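5.2 Early release in the Driltby kitchen

The most instructive failure came from a run we had expected to be easy! In 6 of 30 simulated trials with the Pesonen controller, the gripper opened before the object had settled, and in 2 of those the elbow then swung low over the counter. We traced both effects to a stale contact flag: the planner read "touching" one step after the fingers had lost the object, and went on as if the grasp still held. What excites us is how cheap the repair is. Clearing the flag at every replan took 3 lines of code, and the same patch carried over to the Grultstead layouts untouched. Figure 4 shows the kitchen used for these trials. 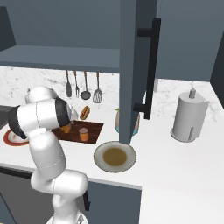 Figure 4. Simulated kitchen, with the arm reaching down toward the cutting board.

We have not yet tested the patch with liquids.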